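The Tablecloth Problem

The result came in a little after four in the morning, when the building's heat had already gone off for the night. She read it twice and then went to get her coat.

For two years the group at Ralari had been teaching the arm to pick things up from demonstrations. People went into ordinary homes with a hand-held gripper and moved things from one place to another, and the arm learned from what the gripper had recorded. By February they had 1,078 demonstrations. On the gray bench in the lab the arm almost never missed. In the test apartment on Flonton Street it closed its fingers on nothing, again and again, in the same calm way.

Her adviser thought it was the lighting. The people at Brumard, who paid for half of the work, thought it was the motors and sent new ones. She had put the new ones in herself, and the arm went on missing.

What she had done, mostly because she was tired of arguing, was split the demonstrations by what was underneath the objects. Plain surfaces went in one pile and patterned ones in another. Then she trained the same model 12 times, changing how much of each pile it got, and let it run while she slept on the couch in the hall.

The models raised on plain tables reached for printed flowers. She could see it in the plots, a small lean toward petals and circles, as if they might come up off the cloth. The models that had seen even a little of the patterned pile mostly left the flowers alone. The best of them had some 5 percent patterned tables, and more than that made hardly any difference.

She sat with her coat on and opened one of the recordings from the second pile, just to look at something that wasn't a number.

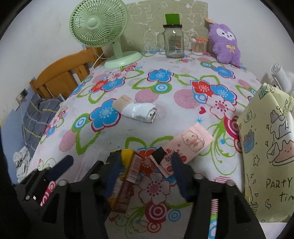 She had driven to most of those homes. She remembered kitchens, mainly, and being offered tea while somebody cleared a chair for her. At the Annamalai place a grandmother had asked what the thing in her hand was for, and when she explained, the woman had said that children learned it faster. She had agreed that they did.

She wrote the adviser a message with the plot attached and no comment. Then she deleted it and wrote a longer one – what she had changed, what she had held the same, which runs she didn't trust yet. Two of them had crashed and been restarted, and she said so.

It was getting light when she sent it. She turned off the monitor, looked at the gray bench where the arm was parked, and made a note to buy a tablecloth on the way in tomorrow.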